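Budget season thread. I was asked in April to put together a shopping list for a robot cell that does processor swaps on workstations. I have learned a lot, mostly about shipping. 1/

Background: we refurbish workstations. They come in by the pallet, we open them, change what needs changing, close them, and send them off to people who will spill coffee in them. 2/

The slow part is the processors. It's fiddly, it's boring, and one bent pin costs more than my lunch budget for the year. So the boss said the words every boss says eventually. "Couldn't a robot do that?" 3/

Reader, I said "maybe." A maybe in a meeting is a signed contract. By the time I got back to my desk I had a spreadsheet named after me. 4/

First lesson: the arm is the cheap part. Okay, it isn't cheap. But it's the part with a price on it. Everything after that has a button that says Contact Sales. 5/

I contacted sales. Sales would now like to know my timeline, my pain points, my role in the purchasing process, and whether I'd enjoy a webinar. 6/

Quote one was from Bovomon. Lovely PDF. Four pages of a robot gazing out a window, then one page with numbers. Gripper fingers sold separately. I'd like you to picture buying a fork and being asked if you want tines. 7/

Quote two, Brutine. Lower total, until you reach the line called "integration," which was longer than the rest of the quote put together and had its own table of contents. 8/

Quote three, Pradeo. Came in dated 28 April 2022 and valid for 30 days. Delivery estimate: 30 weeks. So you have one month to decide and then most of a year to regret it. 9/

My colleague Güven Tuncer has bought machines before, and he gave me his rule: take the hardware number, double it, then add whatever you were planning to spend on being happy. 10/

I thought he was joking. He opened his old spreadsheet. He was not joking. There was a row for cable. There was another row for MORE cable. 11/

Things I did not have in draft one of the budget:
— a bench that doesn't wobble
— fixtures to hold the chassis still
— spare fingers
— compressed air
— somewhere to put the chassis after
— training
— a second monitor (this one's for me) 12/

Fixtures deserve their own post. A person sees a workstation sitting a little crooked and just reaches a little crooked. A robot needs the crookedness in writing. Every different chassis we take in is another plate to have made, and each plate has a drawing fee. 13/

The machine shop quoted 401 dollars a plate. I asked if there was a discount for volume. They asked what volume. I said five. There was a silence I can still hear. 14/

Trays too. You can't pour loose processors into a bowl like mints. Every chip needs a pocket and every pocket needs to be where you said it was. I got a quote of 92 dollars for a set of trays and was so relieved to see two digits that I approved it standing up. 15/

Then there's the socket. Lever, frame, lid, corners, all slightly different depending on which year somebody had a bright idea. I asked all three vendors which sockets their price covered. Two said "most." One said "which ones do you have?" and that one is now my favorite. 16/

It was Pradeo, for the record. The 30 weeks people. You can't have everything. You can't even have it by Christmas, depending on when you sign. 17/

Also got a call from Kazuhiro Sakai, of Sakai, who rents out whole cells by the month. I was ready to be rude to him and he was so reasonable that I ended up apologizing for things I hadn't said. 18/

Renting looks silly on a five-year sheet and very smart on a one-year sheet. I made both sheets. Finance wants one sheet. I sent them the one with the nicer colors. 19/

What swung me was asking a dull question: how many machines a month do we really open up? We all had a number in our heads. The boss's was heroic. The actual log said 578. 20/

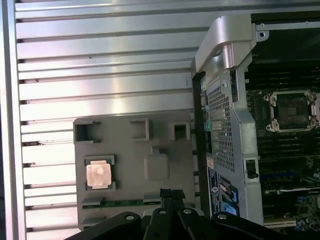
578 a month is enough to keep a cell busy, but it isn't enough to keep a cell busy AND pay for the deluxe version with the light tower and the second arm. Goodbye, light tower. I'd already picked out where you'd stand. 21/

So the plan going to the budget meeting in May is one arm, one gripper, one spare set of fingers, and plates for our two most common chassis only. The odd ones stay with humans, who are still the best value on the sheet and come with their own fingers. 22/

I've put in a line for downtime. The boss asked what we'd be buying with it. Patience, I said. He asked if we could get three quotes. 23/

Advice if you're doing one of these: get the vendor to run your parts, from your pallets. Demo parts are beautiful. Ours have asset stickers and history. 24/

Ask what the yearly support covers, then ask what happens if you skip it. The second answer is the real brochure. 25/

And price the boring stuff first. Bench, power, air, plates, trays, cable, more cable. If you can still afford an arm when you get to the bottom, go shopping. 26/

Someone in my replies wants to know whether the spreadsheet is available as a template. It is 14 tabs and one of them is called DO NOT OPEN (OLD) (USE THIS ONE). You may have it if you bring your own monitor. 27/27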